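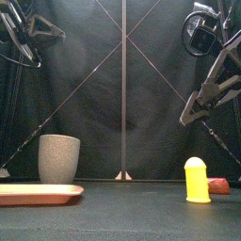
Black cloth for the back of the table

Many readers have asked about hanging cloth behind a work table, so in this issue we write down what we have learned about it in the Zomance workroom in Sarnville. It is a small subject, but a good cloth makes the table more pleasant to look at, and small things are easier to find when there is no busy wall behind them.

Our first cloth was a bed sheet which we dyed ourselves. It was black in the evening and almost brown in the morning, and the light from the window came through it. In August we replaced it with a heavier one from Ganard, the fabric shop beside the Ó Riain building. They sell the ends of rolls on Monday, and we paid for two pieces less than we had paid for the dye. Please bring your measurements with you, as the ends are not cut again in the shop.

When you measure, add a hand's width on each side and more at the bottom. A cloth which is exactly as wide as the table always looks too narrow after it is hung. We made this mistake, and we had to sew a strip to one side. The seam is straight in most places.

Black cloth shows every fold. We iron ours from the back, with a damp towel between the iron and the fabric, and we hang it immediately while it is still a little warm. After this we leave it alone. Some soft folds will stay, and where the lamp falls on them they look more gray than black. If this disturbs you, move the lamp before you take out the iron again. A lamp which stands to the side makes the folds deeper, and a lamp which is higher makes them quieter.

For cleaning we use a dry clothes brush, from top to bottom. A sticky roller also works, but ours left a shine on the fabric. We do not wash the cloth in the machine anymore. It came back shorter by two fingers and with white fluff from a towel which somebody had forgotten in the drum.

The table itself needs a little discipline. Before you begin, put on it only the things for the work of that hour, and keep the front edge free for your hands. Something small and red is easy to see against black — dark buttons and dark thread are another story, and we place them on a sheet of white paper. At the end of the day we put everything back in its box and wipe the table with a cloth that is barely wet. Crumbs go into the bin and never over the back edge, where they collect on the hem of the fabric and are very difficult to brush out.

One more question which we received: is velvet better? It is darker, yes, and it takes the light beautifully. It also takes every hair and every thread in the room. We tried a small piece for a week and then made a cushion from it.

Our page with cloth and table advice has now been read by over 1,261 people, which is a surprise for such a modest subject. If you have a method for keeping black fabric black, please send it to us before the next issue. We are especially interested in cotton, as ours has begun to fade along the upper hem.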